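January 26, 2023

Back on the adhesive viscosity thing today. Third week with the Pylypenko batch and I'm starting to like it, which worries me a bit! Opened the new pail first thing, stirred ten minutes on low (the tall paddle, not the short one, the short one leaves a skin at the bottom), then let it settle while I hunted for the good spindle.

Spec sheet wants 3,000 cP at room temp. First cup came in at 2,825, second one bang on 3,000. I'd call that the cup and not the glue, because I'd rinsed the first one and probably left a bit of water in the bottom. Will redo it with a dry cup before I write anything to Maruvia. They got very excited over a low number back in November and I'm not going through all that again.

Peel strips on the recycled kraft are looking good. Fibre tear nearly the whole way along, except the two from the edge of the sheet, where I reckon the roller was riding high. The Briltus board is another story, that coating is shiny as a dinner plate and the glue just sits there sulking. Might try a lighter coat and longer open time, or rough it up a touch and see if the colour of the bond line changes.

Arm and round tray, three views

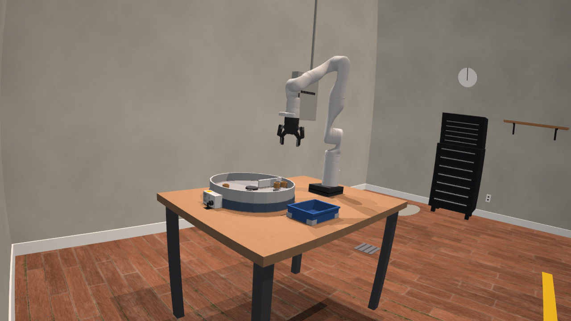
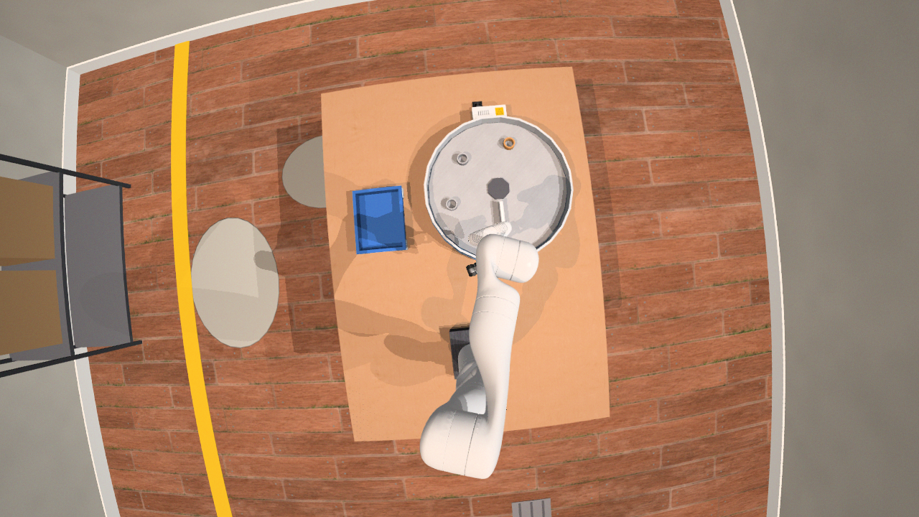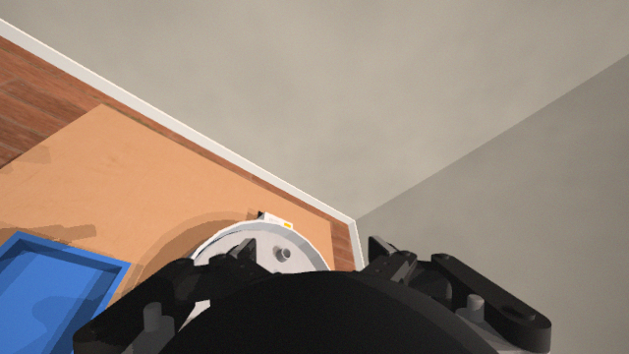 Ornolham rang about price again. They're quoting for 345 pails over the year and want to know if we'd commit before the carton trial is done. Told them no, politely. Growth in water-based is all anyone talks about on these calls (packaging, packaging, packaging) and fair enough, but I'm still not signing up for a year of the stuff on three weeks of strips.

To do: dry cup rerun, shim the roller, more kraft offcuts, and find out who's had the good scissors. Lid on the pail needs a proper whack with the mallet or it'll skin over again.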